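Changing over the bedroom in November

My room is small, and each November I move my clothes from the bed to the rack, one by one. Some notes are with the pictures.
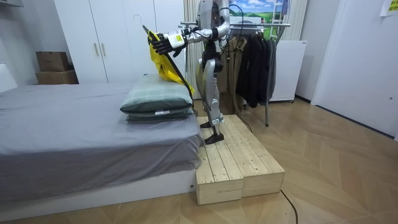

The yellow one, above the pillows.

I put the hanger in while the garment is still near the bed.

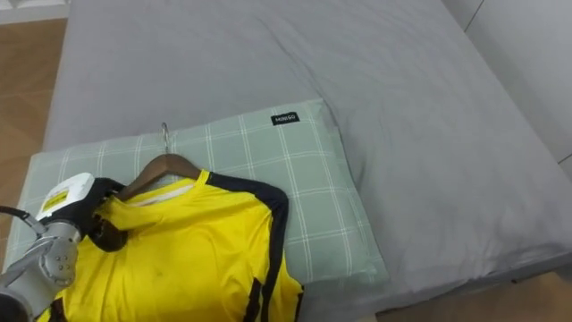
Creases are my weak point. I iron only when I must – a light sports fabric like this yellow one I smooth on the checked pillow with my hand.

Sports clothes go on wooden hangers. The wide shoulders keep the form,

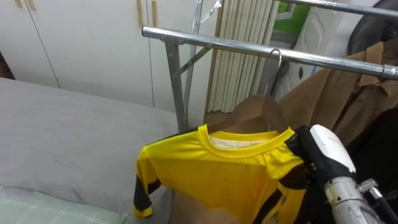 and the neck does not stretch so quickly. Coats get more space.

The rail I wipe with a dry cloth before winter.

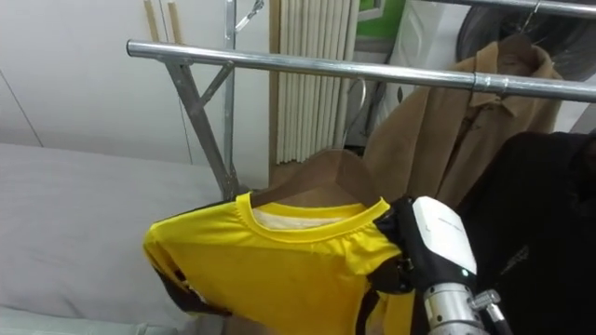
Henrike Mühlbauer wrote to me that she closes the top button of every coat before hanging it, and I will try this too.

Contact: Flynn Bolger | © Hastisero | Back to top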